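4.3 Setting the wrist camera

This section covers the wrist camera on the Firkaline door cell. Do it after the arm has been levelled (4.2) and before the first teaching run. Repeat it whenever the camera, its bracket or the gripper has been taken off.

You will need the 2 mm hex key from the cell kit, a lint-free cloth and the teach pendant. Allow 16 minutes.

CAUTION: Keep the cell in slow mode throughout. The arm stops close to the panels in step 4 and there is very little room for a hand.

1. Switch the cell to slow mode and check that the amber lamp is lit.

2. Wipe the camera window with the dry cloth. Do not use glass cleaner – it leaves a film.

3. On the pendant, open Camera > Live view. Leave automatic exposure on for now.

4. Jog the arm to the stored point SEAM 1. The gripper should be fully open and out of the camera's view.

5. Look at the live view. The joint between the two panels should cross the picture from top to bottom. If it does not, the bracket has been fitted a notch out; go back to 4.1.
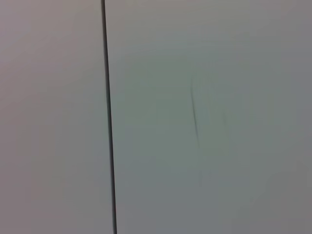 Photo: Carla Haddadin / Song

The live view at SEAM 1 with the lens still to be focused. The joint is the dark line, and it leans a little to the right as it goes down. Both panels are soft, and the faint marks on the right-hand one are too blurred to judge.

6. Slacken the lens lock screw half a turn. Turn the lens ring slowly until both sides of the joint are sharp, then nip the screw up. Check the picture again, as tightening can shift the ring.

7. If the joint leans, slacken the two bracket screws and turn the camera body until the line stands upright. Tighten both screws evenly.

8. Turn automatic exposure off and enter 900. If one panel still shows much darker towards a corner, move the side lamp, not the exposure value.

9. Press Store, then run Seam check. The score should be 18 or higher.

Note: Faint streaks on a panel can be read as a second joint. Wipe the panel and run the check again. If the streak stays, draw a mask over it under Camera > Ignore areas.

Note: Cells delivered to Iltivstead before February have the older Ikum bracket, with a single screw. Step 7 is the same, but hold the camera body while tightening.

Write the score in the cell log. If it stays below 18 after a second attempt, go to 7.1, Replacing the camera lead.

Section last revised 2021-03-16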